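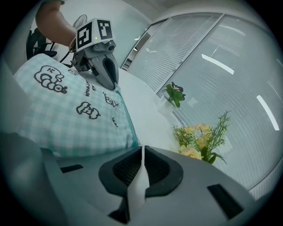 Tanveer Lashari wrote in the margin of the last draft that this section should come with a warning, because the first 400 takes of the Fitden pick-up study were thrown out over step 3. Consider yourself warned.

4. Setting Up a Two-Hand Take

What you need: a pair of grippers, a clear patch of table, one soft item from the Colanau list, and patience.

4.1 Start both grippers and wait for the green light on each.

4.2 Check that the marker faces are clean. Thumbprints count as dirt. So does jam.

4.3 Run the matching routine in Erkent with both grippers held still over the table. Still means still. The software has never once been fooled by "almost."

CAUTION: Do not drape a sleeve over a marker. Erkent will guess where your hand went, and it guesses like a tourist.

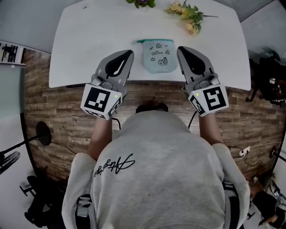
4.4 The method compares paths made by two hands with paths made by one, so both grippers have to enter the take together. Put the item between them before you start. A small zippered pouch on the middle of the table, with a gripper to either side and the jaws open, is a good starting pose. Let the cables hang down past the near edge of the table, where they can't sweep the item onto the floor and into your results.

4.5 Say the take number out loud, count to 2, and begin.

4.6 Stop after 18 seconds even if things are going beautifully. Longer takes drift, and a drifting take looks perfect until you plot it.

NOTE: Of the 945 takes kept in the March set, the soft items gave the widest spread in closing width. Cushions are the worst. A cushion has no opinion about where its edge is, so pick one grip point and stay with it for the whole batch.

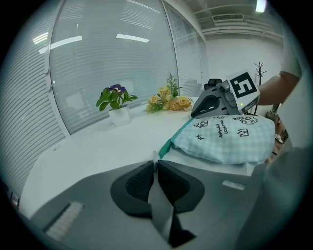

Nighat Sandhu asks whether the second hand can simply rest when it has nothing to do. It can, provided it rests in the same place every time. A wandering idle hand shows up in the Naqvi plots as a second task, and you will spend an afternoon trying to name it.

4.7 Save the take before you put the grippers down. Go to section 5 for trimming.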